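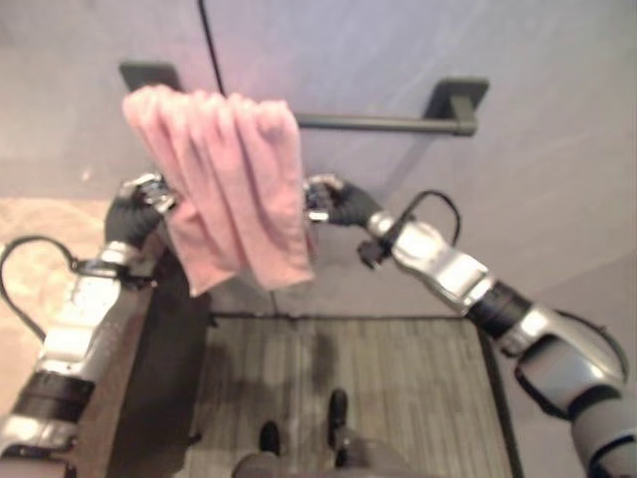
Siltalero Capture Kit: a long review after a lot of bathroom chores
Reviewed by Josphat Kariuki, 12/26/25

I've been meaning to write this one up since May, when the Siltalero kit first turned up in its enormous grey case, and I'm glad I waited, as my opinion of it has changed a fair bit (mostly for the better, with one sulky fortnight in the middle). If you gather demonstrations for a manipulation policy, you'll know how much of your working life goes into the recording gear and how little of it gets talked about. Everybody wants to hear about the model. I want to talk about cables and clocks and where the stop pedal goes!

So, what you get. There's the headset and the pair of instrumented gloves for the operator, a head camera, two wrist cameras, a sync box about as big as a lunchbox, a foot pedal, and a licence for Cikuser, the recording and labelling program. You supply the robot. Ours is a legged humanoid with multi-fingered hands, and the kit was happy with it after one long afternoon of fiddling with joint limits. We paid 900 dollars extra for the longer cable set and the second charger. I grumbled over that at the time, and I'd pay it again tomorrow.

Our programme this year was household tidying, and I chose the bathroom because it's small and shiny and full of soft things. A towel is a wonderful test of a capture kit. There's no correct pose for it. The operator has to feel their way along the top edge with both hands, get the thing over a bar, tug one side down, notice it's lopsided and tug the other, and all of that fussing is precisely what you want the learner to see. With our old Frade setup the glove tracking lagged enough that people started moving like they were underwater, and then of course the policy moved like it was underwater too. On the Siltalero gloves they move almost normally. You can see it in the traces – the little corrections are back, the small re-grasps that a person makes without thinking.

The head camera is the part I was ready to dislike. It sits quite high and looks well down, and my first thought was that we'd end up with a dataset of floors. I came around. Looking down past the counter, you get the feet along with the workspace, so when a reach goes wrong you can check whether the robot was simply standing in the wrong spot. We used to have to guess at that from joint logs. 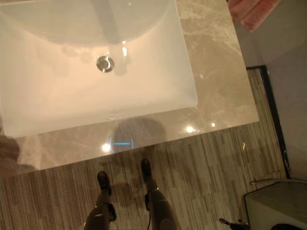
Head camera over the basin, feet on the tiles, towel at upper right.

Polished stone is hard on it, mind you. Ceiling lights come up as bright points on a marble top, and the robot's head throws a shadow with its own blue light mirrored inside it. I spent an evening trying to get rid of all that with exposure settings before a colleague gently asked whether the robot would be working in bathrooms without lights. Fair point. We left the reflections in, and now we vary the lighting on purpose. The auto exposure is a bit too eager over a white basin, though, so do lock it before a session. The setting is in the second tab of the camera panel, under a heading that makes no sense whatsoever.

Cikuser itself is a pleasant surprise. Press the pedal to start an episode, press again to end it, hold it down to mark it as a dud. Afterward each episode appears as a strip with all the cameras lined up against the hand signals, and you can scrub through and tag the phases: approach, grasp, place, release. We kept 216 towel episodes from our main batch, and I reviewed every one of them with a pot of tea beside me, and only once did the program fall over (it recovered the lot when I reopened it). I do wish you could rename a phase across a whole batch. At present you do it one episode at a time, and I've said so to their support desk more than once. They're lovely people and they keep telling me it's on the list.
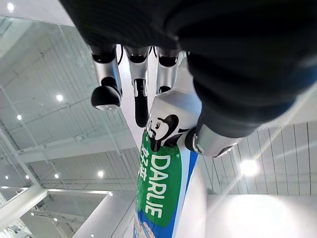

The wrist cameras are what I'd buy the kit for, if I had to pick a single reason. Hands hide things from a head camera, and fine grasping is where our old data was thinnest. With these looking up past the fingers, you can tell which pad is doing the work and where the thumb comes in from the other side. The detail is good enough that the big white letters on a tube of Darlie can be read down the green panel, sideways and all, even with a fierce ceiling light glaring just below the thumb. That matters to us a great deal, as we label grasps by where they fall on the object, and printed packaging is the handiest ruler there is. The price of such an upward view is that you record an awful lot of ceiling. We randomize the background in training and it hasn't bothered us, but a smaller team might want to think about it.

Now for the sulky fortnight. The sync box gets warm, and on our unit the wrist streams would start to drift against the head stream after some 40 minutes of continuous recording. The drift was small, but on a towel, small is plenty. Siltalero sent a firmware update and a rather apologetic email, and it has behaved since. I still run a clap check at the start and end of each session, and I'd suggest you do the same with any kit, this one included.

A few smaller grumbles. The gloves come in two sizes and neither suits people with long fingers. The pedal slides on tile, so put a bit of rubber mat under it. The manual was plainly written for an earlier version and shows buttons that don't exist any more. The case, on the other hand, is splendid, and my neighbour has already asked whether he can have it when we're done.

Would I recommend it? For a team that has its own robot and somebody patient to look after the data, yes, warmly. If you only need a few pick-and-place demos on a bench, the Frade is cheaper and will do you fine, and you can borrow ours if you're nearby. Next up for us is folding face cloths into a drawer, and I'm told the new Cikuser release has colour-coded phases, so I may be back with an update.

Related reviews
Frade Bench Recorder, two years on
Cikuser for small teams: labelling without tears
Drokow foot pedals and other hands-free switches
Choosing gloves for long operator sessions

Contact the reviews desk | © Drokow Workshop Reviews | Back to top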